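Visit report: Kahraman glaze works, Sturndale

January 1, 2024
By Remzi Yaman

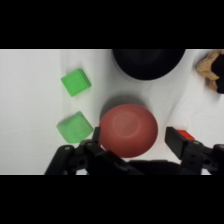

Jairo Carhuamaca maintained, on the bus out and again at the gate, that a red bowl is the hardest thing a small pottery can sell, that buyers ask for red and then take home gray, and that any works still firing red in quantity must have solved a cost problem the rest of the trade had given up on. The October open day at Kahraman was a chance to test this.

The works occupies two long sheds on the Stostow road. Visitors were admitted in groups and given a printed route. Ours began in the clay store, went through throwing and drying, and ended at the kilns. The glaze kitchen was on the route but open only for the first hour, so we went there out of order.

Kahraman buys its body clay ready blended and adjusts it on site. The red ware is an earthenware fired in an oxidizing atmosphere. The color comes from iron in the body and in a slip applied at the leather-hard stage, so the glaze over it can be thin and nearly clear. Carhuamaca's cost problem is dealt with at this point. A true red glaze needs either costly stains or a reduction firing with a high reject rate. A brick red under a clear coat needs neither. The color range is narrower, and the works does not claim otherwise.

Shallow forms are pressed on a jigger. Deeper forms are thrown by hand. The jigger operator ran several blanks for us and stopped twice to clear trimmings from the profile tool. Rims are sponged by hand afterward. Drying takes place on open racks in the second shed, under fans set low. Flat bases warp if one side dries ahead of the other, and the racks are turned at the start and end of each shift.

There are 7 kilns, all electric, of which four were in use. The largest holds 400 pieces of the standard shallow bowl. A bisque firing and its cooling occupy a kiln for 32 hours, door to door. The glaze firing is shorter, but we were not given a figure. Schedules are run from a controller package called Studolis, which logs thermocouple readings and prints a curve for each load. The printed curves are kept in binders beside the kilns. Several had handwritten notes on hold times, mostly from the previous winter, when the supply voltage had been low in the evenings.

Witness cones are still placed on every shelf. The kiln foreman regards the controller as a clock and the cones as the measurement – a reasonable position given the age of the thermocouples.

Sorting was the least explained part of the route. Pieces are rung with a wooden dowel and set aside if the note is dull. Pinholes go to seconds, crawled glaze goes to scrap. The seconds shop had 43 crates out, priced by the crate, cash only. Red was well represented, and so was gray.

The return bus leaves from the lower gate – the printed route shows the upper one, which is locked after four.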